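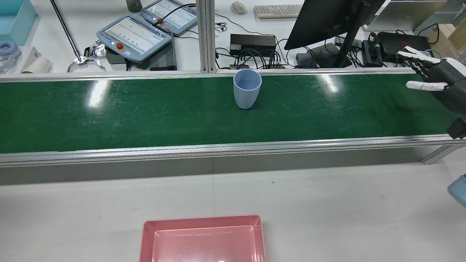

We use cookies to remember your settings. Accept / Manage choices

How to stop light plastic cups falling over on a bench conveyor

Updated May 21, 2022

A plastic tumbler is an awkward thing to send along a belt. It weighs next to nothing, it is wider at the top than at the bottom, and once it goes over it rolls in a curve. This page covers setting up a short bench conveyor so that cups stay upright, and what to do with the ones that don't. It applies to any flat belt with side rails. We wrote it for the Zarlow bench kit but there is nothing special about that one.

What you need

A spirit level
A clean lint-free cloth and warm water with a drop of washing-up liquid
A shallow tray for finished cups
A steel rule
Hex keys to fit your rail bolts

1. Level the belt

Switch off and unplug first. Put the level across the belt, then along it, and adjust the feet until both are right. Check across the belt again afterwards, as moving one foot usually upsets the other direction. A slight slope along the length does little harm. A slope across the width will walk a cup into the rail, and a cup that rubs on the rail will turn and tip.

2. Clean the surface

Green belts show every scuff, and most of the marks are harmless. Run a fingertip over them. If you can feel a ridge, or something sticky, it needs attention. Wipe with the damp cloth, working from one end to the other, then go over it with a dry one. Leave it for 30 minutes before you run anything. Don't use polish or silicone spray — the cups will slide whenever the belt starts.

3. Set the speed

Begin at the lowest setting with one empty cup, rim up. Let it travel the full length. Go up one step at a time until the cup rocks when the belt starts, then come back down one step. If your controller has a soft start, turn it on. Most falls happen in the first moment of movement, and a cup that survives the start will normally stay up until it reaches the end.

4. Place the cup
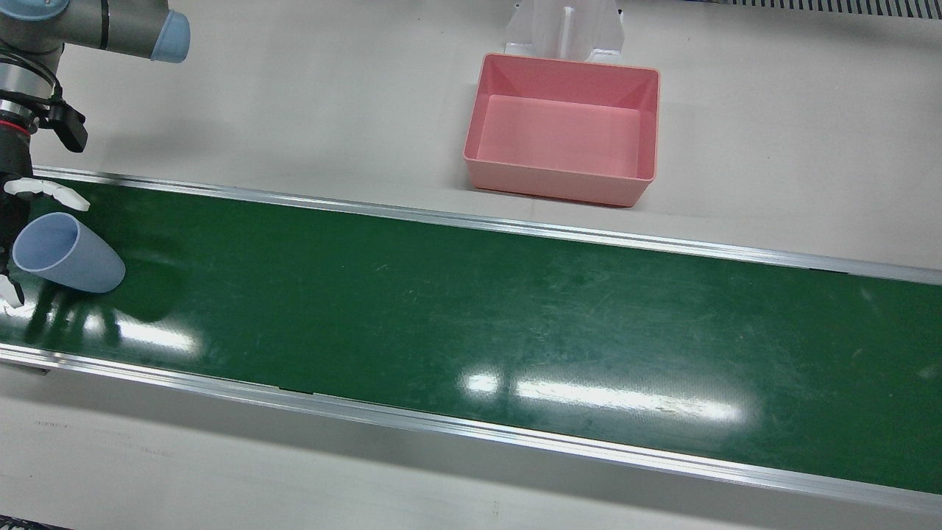
Hold the cup low on the body when you put it down. Gripping near the rim lifts one side of the base a little and the cup lands on its edge. Lower it until the whole base is in contact, let go, and take your hand straight back from it. Lifting away at an angle tends to catch the rim. Keep at least 5 cm clear of either rail, and leave 9 cm between one cup and the next.

Always place rim up or rim down, and stick to one. Rim down is steadier, but it is harder to pick up cleanly at the other end and the rim collects whatever is on the belt.

5. Deal with a cup that has gone over

Stop the belt. It is tempting to reach in and flick the cup upright while everything is moving, and that is how fingers meet rails.

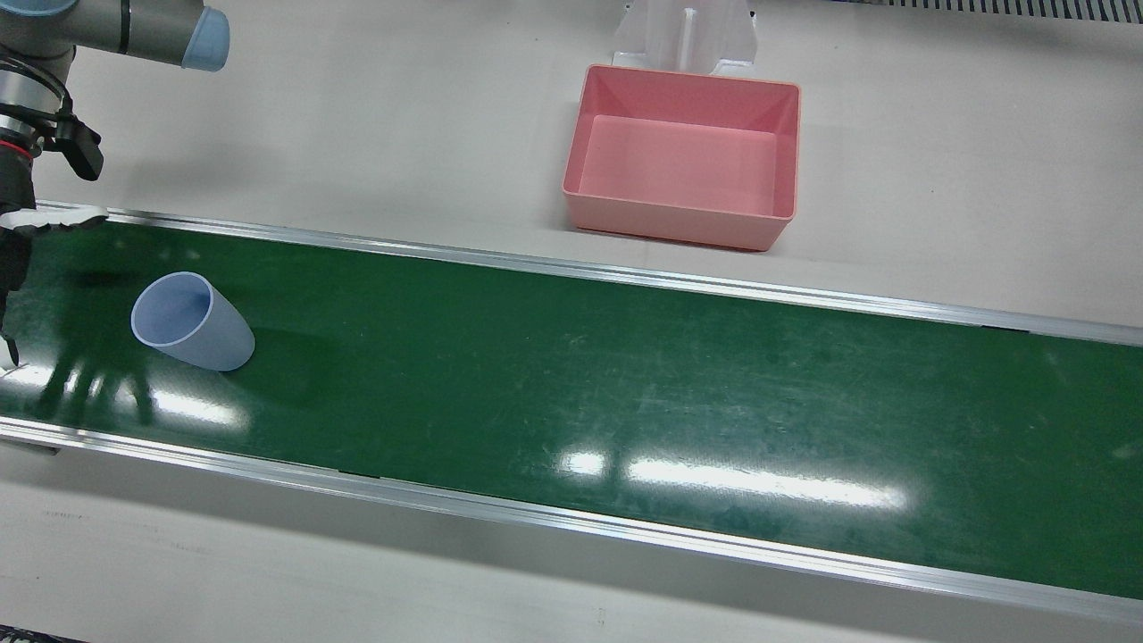
Look at which way the base is pointing before you touch it. The wide end travels further than the narrow end when a tumbler rolls, so it swings round its own base and can end up against the rail on either side. Put one hand flat on the belt to block it, take hold of the body with the other, and stand it up in the middle. Check the rim for cracks and wipe the outside if it has picked up dust.

If cups keep falling at the same point, mark that point on the rail with tape and look underneath. A worn roller or a lump in the belt joint will do it.

6. Unload

Set the tray close to the near rail so that each cup only has to be lifted over and down. Don't stack cups while the belt is running.

Newsletter: new bench guides by email. Enter your address to sign up.

© Surkus Workshop Guides, Trikville | Contact | Back to top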